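Caderno da oficina, segunda-feira, 9h40

Comecei hoje a separação dos brinquedos para a sala de espera do Pernbridge. A Kaja Luik deixou ontem as caixas no corredor e escreveu na tampa "tudo misturado". É verdade. Tem peluches, figuras de plástico duro, peças de jogo sem o jogo, e muito pó no fundo.

Decidi trabalhar no chão, porque na bancada ainda está a cola da Mavis a secar e não quero tocar. Ponho os recipientes em frente de mim e cada brinquedo vai para um deles. Regra para a manhã:

Macios: recipiente próprio, depois vão à lavagem em saco de rede, 30 graus, sem amaciador.
Duros: pano húmido com sabão neutro, escova pequena nas juntas.
Partidos ou com peça solta: ficam na caixa de cartão até a Mavis Yazzie ver.

10h25. A primeira caixa está feita. Os duros são mais lentos do que eu pensava, porque a sujidade entra nos sítios onde uma cor encontra a outra. Nas figuras pintadas não usar álcool. Experimentei num carrinho velho, na parte de baixo, e o pano ficou azul. Com o sabão não saiu tinta.

O produto Cutari que temos no armário cheira muito forte e a etiqueta não diz nada sobre brinquedos. Não usei. Pergunta para a Kaja: ainda há do outro, o do frasco Dutport? Se não há, eu compro, custa 5 euros o frasco pequeno.

11h10. Dúvida sobre os peluches que têm partes penduradas. Puxei cada uma com a mão, devagar. Se a costura abre, vai para a Mavis antes da lavagem, porque na máquina vai abrir mais. Os pequenos ficam também separados por causa da idade das crianças: o Pernbridge pediu por escrito que nada pequeno fique na caixa de baixo. Não sei ainda qual é a medida deles. Tenho que telefonar.

Gosto do porco vermelho. É brilhante, tem uma faixa azul escura no corpo e a cara está muito bem feita. Este fica nos duros e proponho que vá para a prateleira de cima, com as outras figuras.
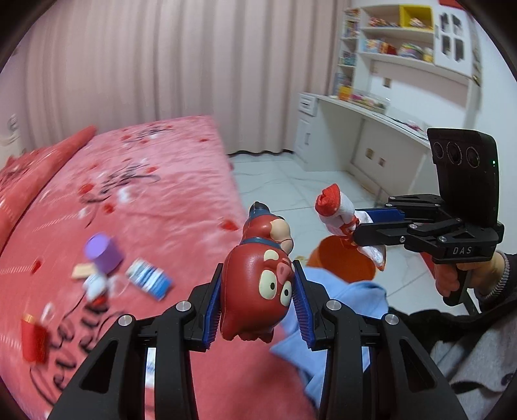
Depois do almoço faço a segunda caixa e passo o pano nos recipientes antes de meter qualquer coisa limpa dentro. Na semana passada esqueci isto e tive de lavar duas vezes.

Falta: etiquetas novas, saco de rede grande (o pequeno tem um buraco), resposta do Pernbridge sobre a medida. A Kaja vem às 16h buscar o que estiver seco.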